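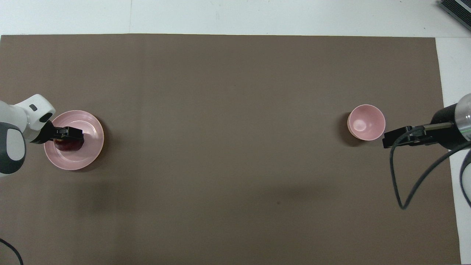 Marianna Kwiatkowski bought her first arm secondhand and spent most of a winter getting it to repeat a position. She now runs a two-arm bench in a shared workshop in Hamilton, where she rents a bay by the month and works evenings. She calls the setup Plita, after the slab it sits on.

Her background is in packaging machinery, and she is blunt about how little of it carried over. "At work everything arrives in the same orientation, at the same pitch, on a belt. At home I put a piece of fruit on a plate and it rolls two degrees while I'm walking back to the keyboard."

The arms don't match. They came from different sellers, with different controllers and different ideas about where zero is. The left one is white, the right one black, and she refers to them by colour. Getting both into a common coordinate frame took 5 attempts. The first four used a printed target taped to the tabletop, which lifted at the corners.

"I ended up touching off each gripper on a machined pin and solving for the transform," she said. "It's slow, but I trust it. Residual is under a millimetre over the middle of the table. Out toward the margins it gets worse, and I don't plan anything there."

The brown sheet over the white top was a later change. The bare surface threw glare back into the overhead view, and pale dishes more or less vanished against it. Segmentation improved the same evening. She replaces the sheet when the creases start to show up as edges.

Fruit was a deliberate choice of load. An apple is stiff enough to survive a bad grasp and irregular enough to expose one. She limits closing force in software and stops on motor current, with a timeout behind it. "Position control alone is no good. Apples vary. If you close to a fixed width you either drop it or you bruise it."

Her log lists 762 grasps since June, each with a commanded width, a final width and a one-word outcome. The commonest failure is the plate coming up with the fruit when a fingertip catches the rim. Approaching steeper fixed most of that.

Cabling remains the weak point. External runs loop onto the table and have to be accounted for in the planner as a keep-out volume. Tadeusz Duda, who has the neighbouring bay, has offered to help her build an overhead boom. She has the aluminum for it and hasn't cut it yet.

Asked about a direct handover between the arms, she was cautious. Both controllers run on separate clocks, and the offset drifts by around 2 milliseconds an hour. "For placing things in a bowl, that's nothing. For two grippers on one apple, I want it sorted first." She has ordered a sync board and expects to fit it on Wednesday.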